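The breakfast side of the kitchen

I promised in my December post that I would write about the kitchen, and then I wrote two posts about the train to Pindulmont and one about shoes. So, finally, the kitchen. It will be a long one, please make a tea first.

For those who are new, we are in this flat for 18 months now. The kitchen is long and narrow, with one window at the end, and when we moved in I put everything where there was a free place. This is how most people do it, I think. The pans went near the door, the plates went above the pans, and the breakfast things went everywhere. The bread was on the left side and the butter knife on the right side. The cereal was on top of the fridge, where only Costel can reach it. In the morning two persons were walking past each other all the time with a hot cup, saying sorry, sorry.

My mother-in-law, Jolán Pap, stayed with us for 6 days in the winter and she watched this from her chair. She is a polite woman. On the last morning she asked me if I had ever counted how many times I cross the kitchen before I eat. I had not, but the next morning I did it, and it was 37. I counted the crossings to the fridge as well, which is perhaps not fair, but still. Thirty-seven times for one toast, one egg and one coffee!

So I decided that one part of the counter would be only for breakfast. I did not buy a new kitchen, I did not even buy a shelf. I moved the things.

First I took everything off. I recommend to do this in the evening, when you are not hungry. I put all of it on the dining table and on two chairs, and I cleaned the counter with warm water and a little washing-up liquid. It is a white and grey marble top and I am careful with it. The lady who lived here before us, Josiane Perrin, left us a note inside the cupboard door with the words NO LEMON NO VINEGAR underlined twice, and I obey her. When there is a mark, I use a soft cloth and patience. The grey wood behind the counter is more difficult. It looks old and weathered, and I like this very much, but flour and crumbs go to live in it. I clean it with a dry brush, the kind one buys for mushrooms.

Then I had to decide what is breakfast. It sounds like a simple question. Costel said that olives are breakfast. I said that olives are in the fridge and they can stay there. We agreed about bread, cereal, tea, and everything you need to make them warm or to stir them. The big salt went away, and the blender also, and a bowl with batteries, keys and one button that I don't recognise. The bowl is now in the hall and nobody has asked for the button.

The toaster oven was the largest thing, so it got its place first. I wanted it on the left. The small toaster with two slots came beside it, and my friend Lejla Kos asked me why a family needs both. I have thought about it seriously. The toaster oven is for when the bread has something on it, like cheese or tomato, and for the rolls from the day before. The small toaster is for plain bread and for hurry. If I must give one away, I would give the oven, and Costel would give the toaster, so we keep both. Marriage!

I keep a dish towel on the toaster oven, the white one with thin stripes. I know that this is a bad habit. When the oven is cold it can stay there, but before I switch it on, the towel goes to the hook on the cupboard door, always, and I would like you to do the same, please. I wrote "TOWEL?" on a small paper in the first weeks to remind us. Now the paper is not needed, we both look without thinking.
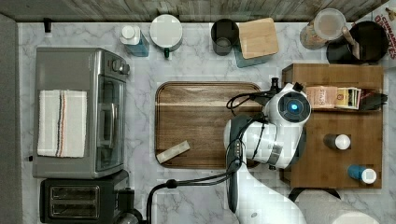
The back row took me the longest time. My first idea was to put the tall things at the back and the low things in front, like in a school photo, and it was pretty for one day. Then I noticed that I lift the low things over and over to reach the tall ones. Now there is only one row, along the wood, and in front of it nothing may stand. This is the rule with which I had the most trouble. A counter is like a chair in the bedroom, it wants to collect. In the first week I found there a bicycle light, a letter from the dentist and half an onion.

The square teal container with the bamboo lid is my favourite. I bought it at Gallo, the little household shop behind the market, where Danica Kelmendi lets you open all the lids and try them before you pay. She is right, because a lid is a thing you must hear. This one goes down with a soft sound. I had a metal tin before it and every morning at half past six it woke up the child with its bang.

The wooden spoon has its home in the black pot. Formerly I had in one big jar all the spoons, the whisks, the thing for potatoes and the scissors, and when I pulled out one, the others came with it to say hello. For breakfast I use one wooden spoon. The others moved to the drawer beside the cooker and I think they are happier there, and if not, they do not complain.

About cereal I have changed my mind. I used to pour it in a glass jar, as they do in the magazines, and I had three beautiful jars. But the cereal became soft and I never knew how old it was, and then Sara, who is seven, wished to see the box while she eats. She reads it every morning, also the sugars and the address of the factory. It is how she learned the word "niacin". So the box stands on the counter in its box, with the cinnamon letters and all, and the jars have buttons and dried beans now. Costel can still reach it, and so can Sara, with the result that it is empty faster than before.

The wooden tray in the middle is the thing that made the biggest difference, and I had it already. It was under the sofa! It is dark, with a rim all around, and whatever you need on this morning you put in it. Bread, knife, cup, the honey if you are a honey person. When you are finished, you lift the whole tray and you carry it to the sink or to the table, and the marble has no crumbs, or at least not so many. My aunt had one like this for coffee with guests, and as a child I believed that trays were only for guests and for ill people. It is a pity, we should all be carried our breakfast in a nice tray, even if we must carry it ourselves.

One warning if you buy one: look under it. Mine had little rough places on the bottom and I was afraid for the stone, so I glued felt on the corners. The first felt came off after two weeks. The second I glued after I had cleaned the wood properly, and it holds.

On the right side I have the wooden organiser, with the higher part at the back. I am not finished with it, to tell you the truth. It was meant for tea, then it was for napkins, and for a short time it was Costel's private territory, with receipts. Every few weeks I empty it and begin again. My friend Lejla thinks it should be for lunch boxes and that I am stubborn. If you have such an organiser in your kitchen and you know what it is for, write me please in the comments.

And the numbers? Last week I counted again, in the same way, with the fridge included. For the same toast, egg and coffee I crossed the kitchen 11 times, and two of these were because I forgot the egg cup. Jolán wanted to know it immediately, so I rang her before I washed the plate. She said "hm", and then she asked about the bathroom cabinet.

I will also answer Benjelloun, who asked under the last post which cloth I use for the marble. It is an old cotton T-shirt cut in four. Wash it without softener, with softener it only pushes the water from one place to another place.

Next time I will write about the drawer beside the cooker, where all the banished spoons went. It doesn't close any more.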